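Isen Radio Encoder, Set-up Guide
Section 7: Preparing the music show for live streaming

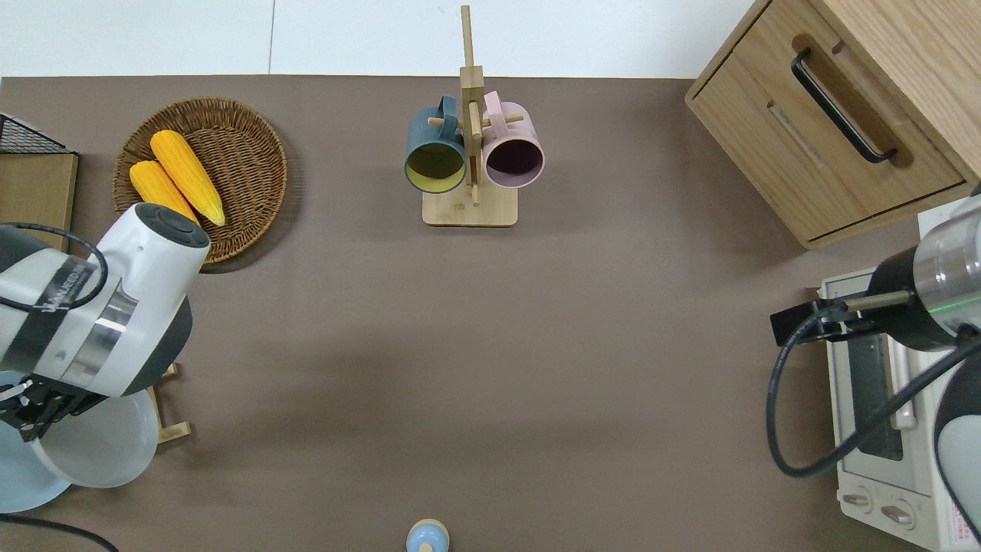

Before the first live show, the encoder must know three things: where the sound comes from, which server receives it, and what to do when the line is lost. Please do the steps in the order given, also if you have used an older Isen model. Choose a table near the mixer for the unit and leave free space at its back, where the warm air goes out. Keep drinks away from it. A mug tree with hanging mugs, like the wooden one with a teal mug and a pink mug, can stay at the far end of the table, but a full mug should not stand next to the encoder. The network cable must be long enough that it does not pull on the socket.

7.1 Connecting the mixer

1. Switch off the encoder and turn the main fader of the mixer fully down.
2. Connect the record output of the mixer to LINE IN on the encoder. Do not use the output for the studio speakers, or the listeners will lose the music each time the announcer opens the microphone.
3. Connect the network cable to the socket marked NET.
4. Switch on the encoder. The green lamp blinks and then stays on.
5. Play a loud song with much bass and raise the fader slowly. The level display has 11 segments. The music should reach segment 7 most of the time and go higher only on the drums.

Note: Old records and new dance mixes have very different levels. Make this test with the loudest record you plan to play in the show.

CAUTION: Never connect the output of a power amplifier to LINE IN. The input will be damaged, and the warranty does not cover this.

7.2 Entering the server

1. Press MENU until the display shows SERVER.
2. Type the name of the server and press OK. Stations which rent their stream from Hireo find the name in the welcome letter.
3. Type the station password. Small and capital letters are different.
4. Select the mount name, for example "evening" or "carnival". Use no spaces and no accents.
5. Press OK again. The display shows READY.

If the display shows REFUSED, the password is wrong or another encoder is already sending with the same mount name. Switch off the other encoder and wait 2 minutes before you try again.

7.3 Song titles

The unit can send the artist and the title to the listener's player. Connect the playlist computer to the port marked DATA and select TITLES – ON. With guest DJs who bring their own records there is no playlist, so type the name of the show by hand. The text can have up to 91 characters. Longer text is cut without warning.

7.4 When the line is lost

Select RECONNECT – AUTO. The encoder then tries again by itself, and the announcer can continue the show. The music played during the break is not sent later.

Note: In software older than the June version, RECONNECT goes back to MANUAL after each power cut. Check it before every show.

7.5 Test with a listener

Ask a person outside the studio to listen for the length of two songs. The stream comes later than the studio sound, so do not use it in the headphones of the announcer.

Text: Gisela Henríquez
Revised August 16, 2000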